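Clillow — blocks on a board, tabletop sorting set

README, last changed March 14, 2018

What this is
A folder of pictures and notes on small plastic shape blocks, laid out on a wooden chopping board and sorted by colour. Put together by Luuk Cuypers for the Zudmont play shelf. Shapes and colours only, no letters, no numbers on the blocks.

What's in the folder
layouts/ — 200 layouts, one text file each
notes/ — my notes, patchy
shapes.txt — list of shape names, one per line
colours.txt — same for colours

Shape names
Use the ones in shapes.txt and nothing else. Cube, cylinder, star, triangle, pentagon, heart. "Heart" is a loose one, some people write teardrop depending which way it's facing. Both accepted, please don't open another issue on it.
Triangle means the prism, whichever side it's lying on.

Colours
Plain words. Blue is blue, not navy, not royal. The light changes a lot between the top of a block and its side so go by the top.

Layouts
Each file says which blocks, which side of the board, near or far edge. Left and right are as seen from the near edge. First 30 were done on the old board from Timmermans and the names are a bit different, I'll fix them in June. Numbers 31 to 34 are missing, lost them when I moved the folder. Not coming back.

"Grouped" = same colour close together. Touching is fine. "Loose" = anything else. 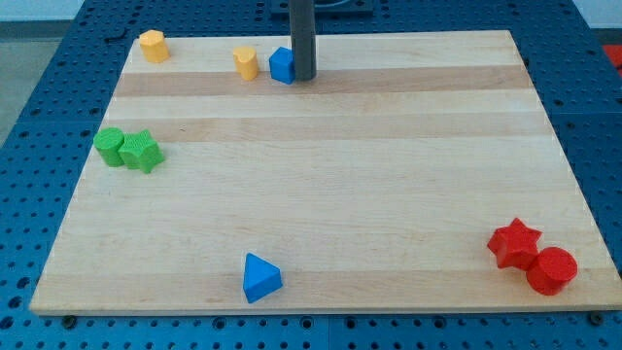

2 min read

Yellows and the blue cube at the far edge, green cylinder and green star touching on the left, a blue triangle down near the front. Counts as grouped even with the blues split up, see the note on strays in notes/.

Known problems
— yellow against pale maple is hard to pick out on a small screen
— "upright" used for two diferent things in the early files
— Trirkon export drops the last line of any file over 1000 characters, so keep them short

Using it
Take what you want, keep the readme with it. Corrections to Luuk, one file per message please, otherwise I loose track.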